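I changed jobs in February and keep getting asked what I do all day, so I'm finally writing it down. I still work for Rosis, the same holiday-let laundry and housekeeping firm in Huduvley, but I've come off the cleaning rota and moved to what the office calls the Fudine project. Fudine is going to be the machine that makes the beds. I'm one of the people teaching it how, and I love it!

Some background for anyone who hasn't done this work. On a busy changeover a pair of us would strip and make beds from breakfast until mid-afternoon, and by the end my wrists were finished. I did that for years and was quick at it, too. So when the firm asked for housekeepers to try the hand-held grippers, I had my name down before the kettle boiled. 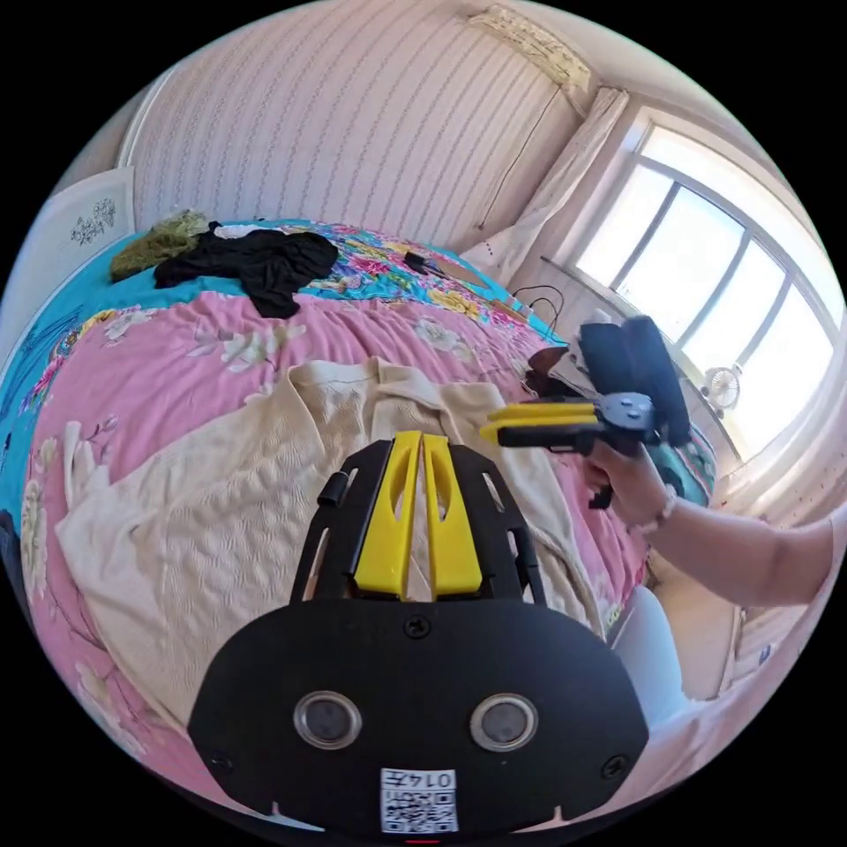

What surprised me most is how much I know about blankets. You pick up a gripper in each hand and do the job you've always done, only with two fingers a side where you used to have five, and everything your hands did without asking has to be worked out again. A waffle blanket like the cream one, rumpled across the middle of a flowery bedspread, is a lovely thing to practise on, as the quilting gives the yellow fingers plenty to bite. Smooth cotton sheets are another matter (I've said some words to smooth cotton sheets). My first corner took me 135 seconds. I'm down to 90 now, which would still have got me teased on the old rota, but I was thrilled.

The part I think about on the bus home is the people. Two of my old team were dead against it at the start, and I understood why. We've been told hours will stay as they are for the first season, and that the machine gets the lifting and tucking while we keep the checking, the bathrooms and the finishing touches. I'd like that in writing and I've said so at every meeting. But I've also noticed the office asking us things they never asked before. How do you know a blanket is straight? Which side do you start from? We had a brilliant argument about that last one over lunch, and it went on well past two o'clock.

Next up is pillowcases at the Marquez flats, with the ones that have the inside flap. I've been practising at home with a pair of salad tongs.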